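Living Room Gallery – the Gruledlow Apartment

Shagufta Kiani finished this room in January for a couple moving into the Gruledlow building from a larger house. They wanted long seating, pale upholstery and one or two colors that could be changed later without much expense. The sofa went in first, and everything else was picked to sit beside it.

Pictures are by Brayden Beaudoin, taken on a Wednesday morning.

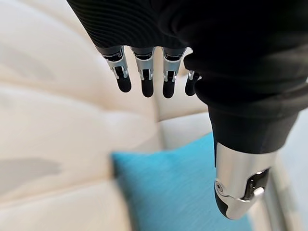
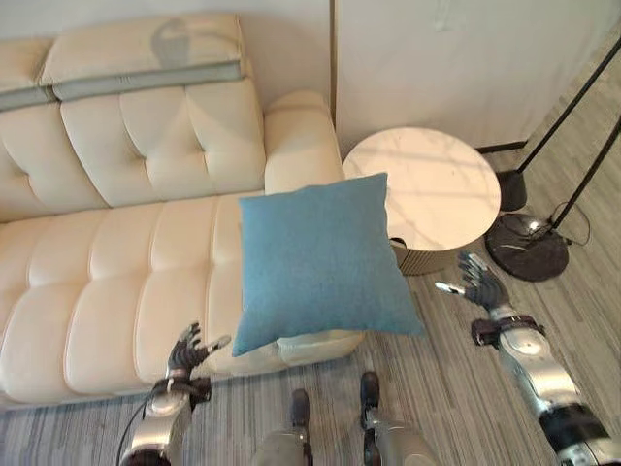 Cream leather sofa with a blue throw pillow by the armrest, and a round side table with a marble top.
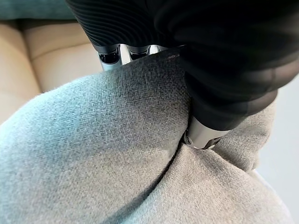 The owners looked at fabric for the sofa and came back to leather in the end. It wipes down with a damp cloth, and they have two grandchildren who visit most weekends. Pillow covers come off and go in the wash at 80 degrees.

The sofa is from Pleritz and cost $2,448 with delivery. Lead time was 5 weeks – longer if you order in a color they don't stock. Measure your elevator before you order. Ours cleared the doors with very little to spare.

Next up is the bedroom, where the closets still need doors. Shagufta is also working on a den in Edetham, and pictures of that will go up once the rug arrives.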